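鲜切花在家里怎么放得久一点

更新于2024年12月

花买回来以后能看几天，一半看花店，一半看自己家里的水、剪刀和桌子。下面按拿到花以后的先后顺序写，最后一部分讲花瓶底下的桌面，尤其是深色桌面，来信问这个的人比问花的还多。

一、到家先做什么

包装纸先别拆。把整束花连纸一起竖在水桶里，水没过茎的下半截，放在阴凉的地方。纸能把花茎箍直，玫瑰和郁金香尤其需要这样。一般放两三个小时就够了，路上时间长的放一夜。郁金香要是已经歪了，用旧报纸重新卷紧，卷到花头的位置，再泡。

夏天从外面带回来的花不要直接搬进冷气很足的房间，先在门厅或者楼道里待一会儿。冬天反过来，别放到暖气旁边。

桶要刷干净。桶壁摸起来滑，说明有一层菌膜，光用清水冲是冲不掉的。用洗洁精和刷子刷一遍，再用稀释的漂白水泡十分钟，冲净。漂白水不要和洁厕剂或者白醋一起用。

二、剪茎

剪刀要快。厨房剪刀也行，只要没有剪过鸡骨头。钝剪刀会把茎压扁，吸水的通道就堵了。每次用之前拿70%的酒精擦一遍刀口，晾干再剪。

斜着剪，去掉末端一小截，剪完马上放进水里。在水里剪当然更好，不过要端一个大盆，许多人嫌麻烦，空气里剪完立刻插水，差别不大。

木本的枝条，像腊梅、绣球、丁香、雪柳，茎的末端可以再竖着剪一个十字口，长度两三厘米。过去的做法是用锤子把末端砸碎，现在很少有人推荐了，砸碎的木渣掉在水里，水坏得快。

有白浆的花单独处理。大戟、一品红、罂粟一类，剪口流出来的汁会弄浑整瓶水，沾到皮肤上也可能发痒。戴手套，剪完先在另一个杯子里放半小时，等不流浆了再和别的花放一起。水仙也有黏液，要单独在清水里放够24小时，之后就不要再剪了，一剪又会流。

三、叶子

凡是会浸到水里的叶子全部摘掉。水线以上的叶子看花的品种。玫瑰留上面两三片复叶，绣球留一对，菊花可以多留一些，紫罗兰最好摘得干净一点，它的叶子烂得最快，气味也最重。

百合的花药在花刚开、花粉还没散的时候摘。用纸巾捏住往外一拉就下来了。等到花粉已经发粉再摘，手上、花瓣上、衣服上都会是黄的。家里养猫的不要买百合，花粉、叶子、瓶里的水都不行，换一个房间放也不行。

玫瑰最外面那一两片颜色发绿、边缘有点皱的花瓣叫护瓣，可以剥掉，也可以等花开了再剥。

四、水和保鲜剂

自来水就可以。多数花用凉水，郁金香、洋牡丹这类球根花水要浅，瓶底有四五厘米高就够，水太深茎会发软。绣球要深水，水高到瓶子的三分之二。非洲菊茎上有绒毛，泡在水里容易烂，也用浅水，天天换。

花店送的小包保鲜剂按包装上写的水量兑。兑浓了叶子边会焦，兑淡了等于只加了糖，细菌长得更快。没有保鲜剂的时候就勤换水，别往里加阿司匹林、硬币、汽水。这几样问的人很多，我都试过，硬币完全没有变化，汽水那一瓶第三天就浑了。

换水的时候顺手做三件事：瓶子里面刷一遍，茎末端再剪掉一点，已经谢的花挑出来扔掉。换水的间隔夏天一天，冬天两天。用了保鲜剂的可以拖到三天，水一发浑就换，不用等到日子。

五、瓶子

口小肚大的瓶子最省花，五六枝就能撑起来。直筒的玻璃瓶要花多，或者在瓶口用透明胶带贴一个井字格，把花一枝一枝插进格子里，花就不会全倒向一边。胶带要在瓶口完全干的时候贴，湿了粘不住。

花的总高度一般是瓶高的一倍半到两倍。餐桌上的花要矮，对面坐着人，花头高过桌面20厘米以上就挡视线了。要是只有高瓶子，吃饭的时候把花挪到边柜上。

窄口瓶刷不到底，可以放一小把生米，加一点洗洁精和温水，堵住瓶口摇。米粒会把瓶底的水垢磨下来。水垢很厚的，用白醋泡一夜再摇。倒掉的时候下面垫个滤网，别让米进下水道。

我自己用得最多的是一只Tanholm的粗陶瓶，里面没有上釉，会慢慢往外渗水。渗水的陶瓶不能直接放在木桌上，可以在里面套一个玻璃杯，花插在杯子里，从外面看不出来。

六、放在哪里

离窗户远一点，离水果远一点。苹果、香蕉、猕猴桃熟的时候放出来的气体会让花早谢，康乃馨最敏感，和香蕉放在同一张桌子上，一夜就可能合拢，之后不会再开。

电视机顶上、冰箱顶上、路由器旁边都偏热。空调出风口正对着的位置也别放。房间温度过了27度，大部分花的寿命会明显缩短，八月里我基本只买向日葵和洋桔梗，这两种还算扛得住。

夜里如果有阳台或者没暖气的小房间，可以把花搬过去，早上再搬回来。结冰的天气除外。热带的花，像红掌、鹤望兰、蝴蝶兰，不要搬，它们怕冷。

七、花蔫了怎么救

玫瑰垂头，多半是茎里进了气。把末端剪掉一截，用报纸把整枝花卷起来，插进深水，水要没到花头下面，放三四个小时。只垂了一天以内的大部分能抬起来，垂了两天以上的就算了。

绣球蔫了可以把整个花头按进凉水里泡半小时，它的花瓣本身能吸水。捞出来甩一甩，放在阴凉处沥干再上桌。这个办法只对绣球有用，别的花泡了会烂。

洋牡丹和非洲菊的茎软，救起来以后也站不太直，剪短了插小杯子更省事。

满天星、勿忘我、麦秆菊不用救，把瓶里的水倒掉，让它们自己干。要挂起来风干的，趁花还新鲜的时候就挂，倒着挂，每束不要扎太粗，橡皮筋比绳子好用，茎干了会变细，橡皮筋能跟着收紧。

八、花瓶下面的桌子

水印有两种，处理办法不一样。白色的印子是水汽留在漆面里，还没有到木头。用一块干的棉布隔着，拿熨斗开最低档，不开蒸汽，压几秒就拿起来看，反复几次，多数能淡下去。黑色的印子是水已经进了木头，家里能做的不多，要把漆磨掉重新处理，磨之前先在桌子底面不显眼的地方试。

防水印最简单的办法是垫东西。软木垫吸水，瓶底要是一直湿着，软木垫自己会发霉，隔几天翻过来晾。毛毡垫也一样。硅胶垫不吸水，水会留在瓶底和垫子中间，拿起来的时候要擦。有些便宜的橡胶垫会在浅色漆面上留下黄印，放久了擦不掉，买回来先放在一张不要紧的桌子上试一个星期。

深色桌面看得出灰，看得出水渍，也看得出花粉。打理的顺序是先除干的，再擦湿的。

花粉不能用湿布擦，一擦就成了黄道子。用胶带轻轻粘，或者用软毛刷扫到纸上。剩下的用吸尘器，套上带毛的小吸头。

花瓣掉在黑色的台面上，颜色深的花（紫色的鸢尾、深红的玫瑰）过一夜会渗出一点汁，当时看不见，斜着对光才发现一块发亮的印。每天晚上收一次就没有这个问题。已经有了的，用温水加一滴洗洁精，布拧到不滴水，顺着一个方向擦，再用干布擦一遍。

自来水硬的地方，滴在黑桌面上的水干了会有一圈白。用白醋兑等量的水，蘸棉布擦，擦完用清水再擦。石材的桌面不能用醋，大理石会被蚀出一块哑光的斑，只能用中性的清洁剂。

亮光漆面用超细纤维布，布要洗得勤。洗的时候不要放柔顺剂，放了以后布会在桌面上留一层油，越擦越花。哑光的台面怕的是来回使劲擦，擦多了会亮，亮了就回不去。Cuvlow和Enache的桌面清洁喷雾我都用过，前一种气味重，后一种喷头容易堵，擦出来的样子差不多，用完都要再过一遍干布。

喷雾喷在布上，不要喷在桌面上。桌子有木边框、中间嵌着另一种台面的，接缝的地方最容易进水。擦到接缝就换干布，缝里的碎屑用牙签或者旧牙刷沿着缝的方向往外带。木边框和中间的台面用各自的清洁办法，别一块布从头擦到尾。

需要在桌上剪花、分枝的时候，先铺一块旧毛巾，再铺报纸。只铺报纸，水一多就透了，油墨还会印到浅色的漆面上。桌上有电线、插座的，把水桶放在地上，剪好一枝递一枝。
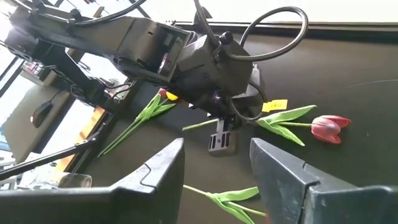
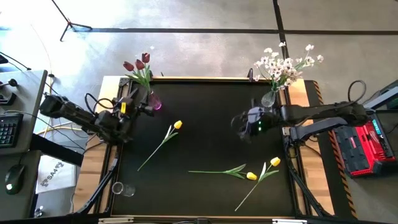 Encarnación Quintana来信补充说，她家的黑色餐桌试过白醋，白圈是掉了，但是桌上留了一股酸味，两天才散，后来她改用柠檬酸，一小勺兑一大杯温水，效果一样，没有味道。她还提醒，柠檬酸同样不能碰大理石。另外她不同意郁金香只能用浅水，她的做法是头一天深水，第二天起倒掉一半，茎一直是直的。

郁金香这一条我打算明年春天再试。柠檬酸可以用，粉末要完全化开再蘸布，没化开的颗粒会划伤漆面。

常有人问的几件小事，一并写在这里。

花泥用之前要让它自己沉到水里，不要用手按。按下去的花泥中间是干的，花插进去就吸不到水。用过的花泥不要晾干了再泡，泡不透。

瓶里的水倒掉的时候可以浇花盆，加过保鲜剂或者漂白水的不要浇。

剪下来的尤加利叶不必扔，绑成小把挂在浴室里，能香一个多星期。蒸汽大的浴室要开窗，不然会长霉点。

花剪用完擦干，转轴处点一滴缝纫机油，合上收好。我那把Handley的剪子用了好几年，中间只换过一次弹簧。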